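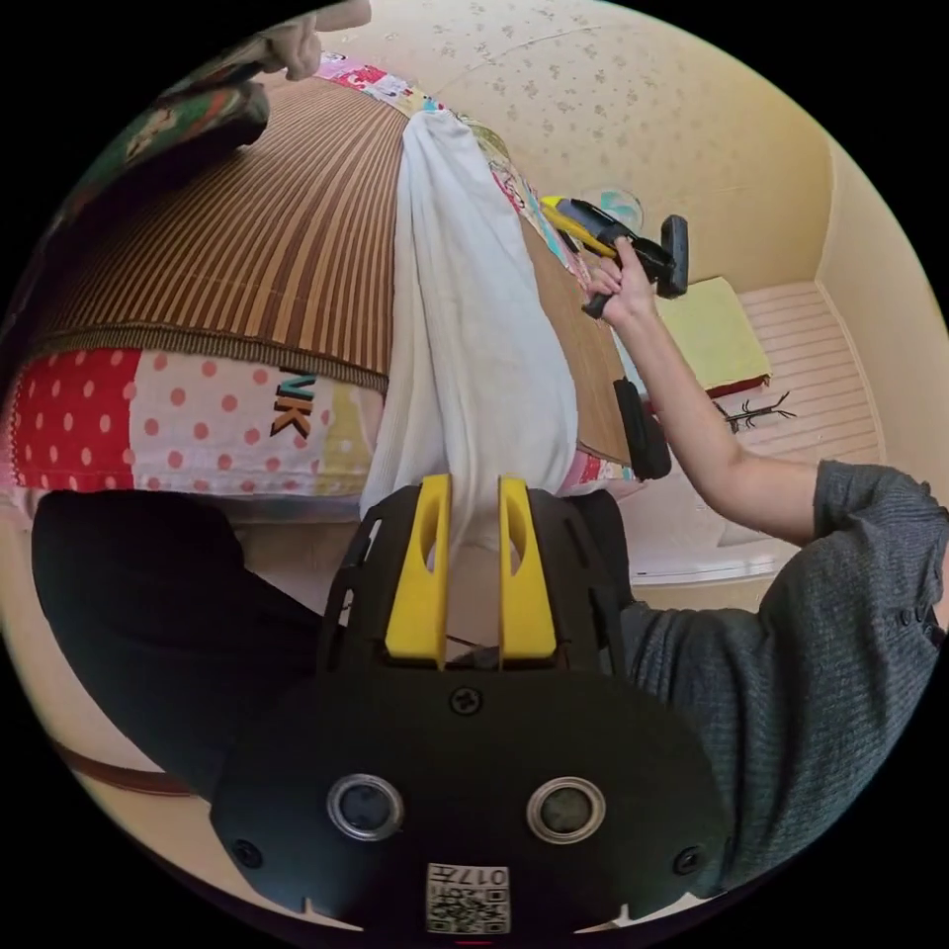

Plellum: learning to handle cloth with two hands, from handheld demonstrations

Plellum is a small dataset and a training recipe for bimanual cloth handling on beds. People do the job with a gripper tool in each hand, a wide-angle camera on each tool watches the fingers, and a policy learns from those recordings. No robot has to be in the room while we record, so we could work in ordinary bedrooms with patterned walls, quilts and a lot of clutter. We are really excited about how far that took us!

Status

Version 3. The recordings are stable. The training code still changes from week to week, so please pin a release if you are comparing numbers.

What is in the release

Demonstrations: 100 two-handed episodes, each from first pinch to final release
Views: one fisheye stream per tool, kept as the full circle with its black corners
Tool poses: position and rotation of both tools, in a shared starting frame
Finger opening: read from the video, one value per frame
Task text: one plain sentence per episode, such as "pull the white cloth straight along the bed"
Splits: train, held-out rooms, held-out cloths

Why cloth on a bed?

A bed is a wonderful place to test a cloth policy. The surface is soft, so the height of the fingers matters and keeps changing. There is often another fabric under the one you want, and a sloppy pinch picks up both. Striped mats and patchwork quilts are full of strong edges that have nothing to do with the task. A plain white cloth over a striped bamboo-style mat gives you a clear outline but very little texture inside it, and our early policies loved to follow the stripes instead of the folds.

Method in short

1. We keep the fisheye views uncorrected. Flattening them threw away the outer ring, where the other hand usually shows up, and the two hands lost track of each other.

2. Each arm gets its own image encoder with shared weights. The features meet in one small transformer that we call Ogola.

3. Ogola predicts the next 20 actions for both hands together. We run the early part of that chunk, then predict again.

4. During training we add a slack term, Folel, that penalizes the distance between the hands growing faster than it did in nearby demonstrations. It is a very simple idea and it made the biggest difference of anything we tried — far more than a bigger encoder.

Results

We ran 40 trials per method on the held-out rooms, with the same cloths and the same starting layouts.

Single-hand policy, run twice: often pinched well, then pulled the cloth out of the other hand
Joint policy without Folel: better timing, still too much tension near the end
Joint policy with Folel: best of the three on both room and cloth splits

Per-trial outcomes are in the results folder, failures included. Please look at the failures, they are the fun part. The most common one is a good pinch on the wrong layer, and the second is a hand that waits forever for its partner to move.

Getting started

Install the package, download the train split, and run the small config first. It trains on a single GPU and should give you a policy that reaches for the cloth edge sensibly, even if it cannot finish the task. If the two hands drift toward each other from the very first step, check that the poses were loaded in the shared frame. We made that mistake ourselves, more than once.

Known limits

The fingertips hide the pinch point in many frames, so finger opening is noisier when thick cloth is held.
Left and right tools were not swapped between sessions. Mirroring the data helps, but it also mirrors any printed letters and tags.
Light colors are overrepresented among the cloths.
Household rooms are visible in the background. Faces were blurred before release, and we removed episodes where someone asked us to.

Terms of use

The data is open for research. Please don't use it to identify homes or the people in them.

Contributing

We would love more cloths — heavy, stretchy, dark, see-through, anything that misbehaves. The Rirnley recording guide explains how to calibrate the tools and check an episode before you send it. Open an issue first if your tool uses different fingers, and attach one short clip so we can test the opening estimate on it.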